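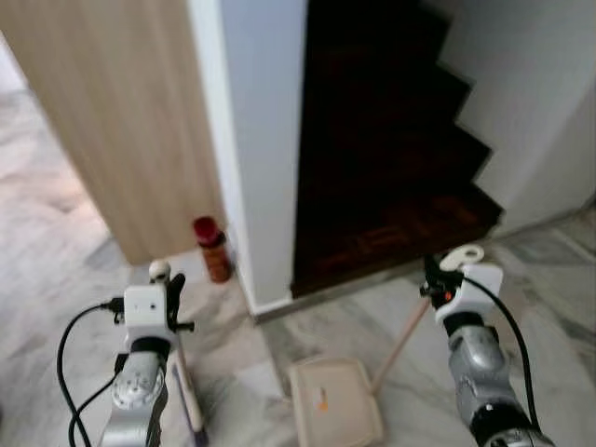
Two-arm floor work beside a staircase, head camera view.

Data Collection Equipment > Two-Arm Systems > Home Tasks

Skalus Two-Arm Recording Kit

The Skalus kit is for teams that need recorded examples of household work to train a robot policy. It covers the arms, the grippers, the head and wrist cameras, and the software that stores each run. Ovport builds and supports it.

An operator guides both arms through a task. Joint positions, gripper opening and all camera streams are saved together on one clock. Each run becomes one episode with a task label and a pass or fail mark, which the operator sets at the end. Failed episodes are kept unless you delete them.

Our own reference set, Desstead, was recorded in furnished homes. It holds 2043 episodes over 80 tasks, many of them with long-handled cleaning tools on hard floors. Polished marble was included on purpose, because reflections change how the floor looks to the head camera as the arms move.
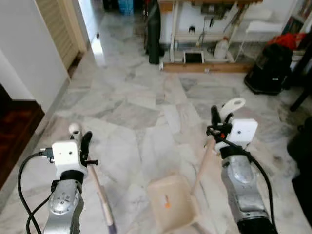 What is in the kit

- 2 arms with grippers
- Head camera and wrist cameras
- Operator controls
- Recording computer with the Papadakis episode editor
- Cables and a carry case

Wrist cameras

The wrist view shows the contact between the fingers and the object, which the head camera often loses behind the gripper. It matters most with curved, glossy items.

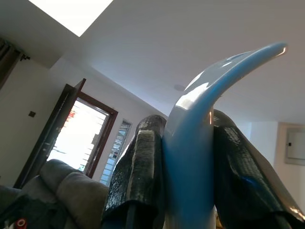 Exposure can be fixed or automatic. We suggest fixed exposure for rooms with bright doorways and ceiling lights. Set it before the first episode and leave it alone until the task is finished, or the episodes will not match.

Training and support

The kit price includes setup and 20 hours of operator training. Marwan Darwish runs the training and can go over your task list before you order. The next version of the episode editor is planned for June and will be a free update.

Page updated 16/08/2025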